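3. Collecting Demonstrations by Remote Control

3.1 Setup

All demonstrations in this work were recorded in simulation, with a person steering the arm in real time. We call the recording tool Mersha. It grew out of a much smaller script that we used for block stacking, and the jump to kitchens forced us to rewrite nearly all of it. The operator holds a six-degree-of-freedom hand controller. Moving the hand moves the gripper, a trigger opens and closes the fingers, and a thumb button freezes the arm so that the operator can bring the hand back to a comfortable position before going on. We refer to this last action as a clutch, and it turned out to matter far more than we expected.

Hand motion is mapped to gripper motion at a fixed scale for translation and one to one for rotation. We tried scaling rotation down as well, hoping for smoother wrist paths, but our operators disliked it right away. Tilting a pan is something people already know how to do with their own wrists, and they wanted the arm to tilt exactly as far as they did. Once we restored the one-to-one mapping, the practice time needed by new operators dropped sharply. We were delighted by how quickly people stopped looking at their hand and started looking only at the pan.

3.2 The pan placement task

The Burnthorpe task set covers moving cookware between counters, sinks and stoves. We describe the stove task in some detail, as it is the richest of the group and the one where human skill shows most clearly. The operator brings a frying pan to the cooktop and sets it down so that its base rests on the grates over a named burner. The target burner is given as a short text instruction before the recording starts. A demonstration counts as complete when the pan is level, supported by the grates and released by the fingers.

The difficulty lies in the last part of the approach. A pan that arrives tilted has to be leveled close to the stove, where there is little room between its rim, the grates and the arm's own links. Good operators begin the rotation early and let the height follow. Beginners tend to hold the angle until the last moment, then turn the wrist all at once — and the lower edge of the pan catches on the stove. Figure 2 shows the arm and the pan at the cooktop, with the pan still tilted.

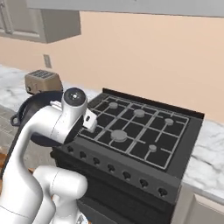

Figure 2. Pan placement in the simulated kitchen. The gripper is at the left side of the grates and the pan has yet to be leveled.

3.3 Filtering and labeling

We recorded 857 demonstrations of this task and kept 492 after filtering. Most of the rejected ones failed for simple reasons: the pan slid off the grates after release, the operator set it over the wrong burner, or the clutch was pressed while the pan was touching the stove, which leaves a long stretch of contact with no useful motion in it. We also dropped recordings in which the arm ran into a joint limit and stayed there.

We did not throw out slow demonstrations, and we did not throw out corrections. If an operator came in too low, backed off and tried again, the full recording stayed in. These recoveries are some of the most valuable data we have! A policy trained only on clean approaches never learns what to do when the rim is a little too close to the grates, and in early tests it would simply keep pushing.

Erzsébet Balogh and Hajnalka Major marked the start of the final approach in each kept recording by hand. Their marks agreed closely except where the operator hovered over the stove for a long time before committing. For those cases we took the later of the two marks.

3.4 How much data is enough

We trained the same policy on subsets of increasing size, beginning with 200 demonstrations. Even the smallest subset gave a policy that reached the correct burner most of the time, but its releases were rough and the pan often dropped the last bit of the way. Adding more data mainly improved that final stretch. The reaching motion hardly changed.

The choice of operators mattered too. Policies trained on recordings from one person copied that person's habits, including a preferred side of approach, and did poorly when the pan started on the opposite counter. Mixing operators fixed much of this. In Section 4 we compare these policies with ones trained using the Sarier sampling scheme, which gives extra weight to the leveling phase.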